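The paper year

August 4, 2025

Every winter I announce that I'm going to do the paperwork, and every winter the household develops a sudden interest in being elsewhere. This year I got as far as actually opening things.

For anyone new, I live in a house with too many forms in it. Some are mine. Some belong to the community garden, which I agreed to keep the records for on the understanding that there weren't any. There were. They arrived in a banana box from Eugeniusz Stępień, who had looked after them for 10 years and handed them over with the expression of a man putting down a piano. He then drove off quite fast.

The banana box lived in the hallway until June. I got used to it. I put my keys on it. Felista came round for tea, tripped over it, and asked whether I was planning to have it framed, so I lugged it into the study and had a look.

Eugeniusz's system, as far as I can work out, was geological. Recent things on top, older things further down, and at the very bottom a layer of compressed raffle tickets. In between were the plot agreements, the water bills, a warranty for a Dreldale mulcher we no longer own, and a long correspondence with the council about a tap. I read the whole tap correspondence over two evenings. It's gripping until about the fourth letter, when everyone starts agreeing with each other.

I threw out a lot. I kept the tap.

My rule, pinched from Bontu, is that paper gets a home according to who'll come asking for it. If the council might ask, it goes in a binder. If a plot holder might ask, it goes in a folder, on the grounds that plot holders ask more often and with less notice. If only I would ask, it goes in the recycling - I know myself, and I won't. Bontu runs her whole house on this and can find her car rego in under a minute. I've seen her do it. It's a bit unpleasant to watch.

I also spent $80 on a label maker, a Gillevum, against advice. So far it has labelled itself and the biscuit tin.
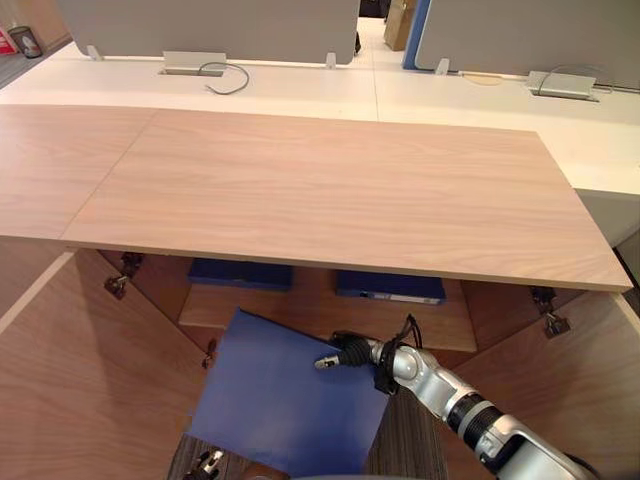

Deciding where all this should live took longer than sorting it. I wanted the filing cabinet from the op shop, the tall grey one, but it had no key and one drawer that opened only if you closed another. So the wooden cabinet it is, the one with the lift-up lid, which until now has held tablecloths. The two dark blue binders lie flat on the shelf at the back, side by side, and I'm pleased to report that the one on the right has a small white label on it. The plain blue folder sits at a slant further forward, where I can get at it. Yes, everything's blue. Blue was on special.

The flaw with a lid, as Yabsira pointed out when she dropped off her plot form, is that it's also a surface, and surfaces in this house get used. She said this while putting her handbag on it. Since then I've cleared off a library book, a bowl of mandarins and a jumper I'd been looking for since Easter.

The tablecloths are in the banana box, in the hallway. I'll sort them out in September.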